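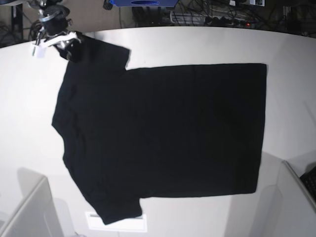 Frequently Asked Questions: The Grutdale Flood Map Review

Home | Maps | Meetings | FAQ | Contact

Posted by the Grutdale Watershed Desk. Last updated in August.

What is the review, in plain terms?

The county is redrawing the lines that say which parts of Grutdale are expected to flood. The current lines were drawn when the mall was a field and the field was a slightly wetter field. Rainfall has changed since then, and so has the amount of parking lot it lands on.

Is my house on the new map?

Possibly. The draft adds 513 parcels to the high-risk zone and takes 32 out. Enter your parcel number, without dashes, in the lookup tool on the Maps page. If you type the dashes, the tool will tell you that you live nowhere.

I have never had water in my basement. Why am I in the zone?

The map deals in likelihood over many years, and your basement deals in what has happened so far. We understand that you find the basement more persuasive. If you have an elevation certificate, send it in, as it carries a good deal more weight than a letter about the basement.

Who did the modeling?

Valteck ran the river model and Kouris surveyed the culverts. The two disagreed about the Drisadik Creek crossing for most of the spring. The draft uses the surveyed culvert size, which is smaller than the one on the county's drawings and explains a few things about Mill Road.
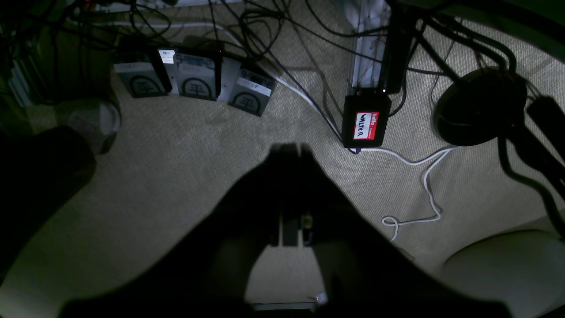 Close view of the modules and fabric.

Does the model include climate projections?

Yes, in a separate layer. The regulatory line uses present-day rainfall, as the ordinance requires. The projected line, shown in purple, uses heavier storms and reaches almost 110 feet farther inland along the lower creek. It has no legal force. It is also the line we would look at before finishing a basement.

Will my insurance go up?

We can't quote rates, and anyone who calls claiming to be us and quoting rates is not us. Ask your agent whether a policy bought before the new map takes effect would be treated differently. Ask before the deadline, when agents still answer the phone.

Can I object?

You can file an appeal or a comment. An appeal says the science or the measurements are wrong and needs data behind it. A comment covers everything else, including misspelled streets. We have received several about "Willlow Lane" and would like everyone to know that we see it now.
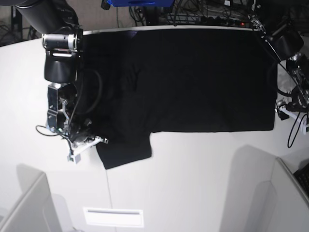 What happens to the old levee?

It stays where it is. The draft gives it no credit for protection, as its paperwork lapsed years ago and a levee without paperwork counts as a long hill. Repair money is a separate item in the capital budget.

When is the public meeting?

At 7 p.m. in the library's lower level, on the date listed under Meetings. Yes, the lower level is in the flood zone. Speakers get 2 minutes each, and written remarks may be as long as you can stand.

Where do I send documents?

Use the upload form on the Contact page, or drop paper copies in the slot by the permit counter. Please put your parcel number on every sheet. Dashes are fine on paper.

This site uses cookies to remember your map settings. Accept | Manage preferences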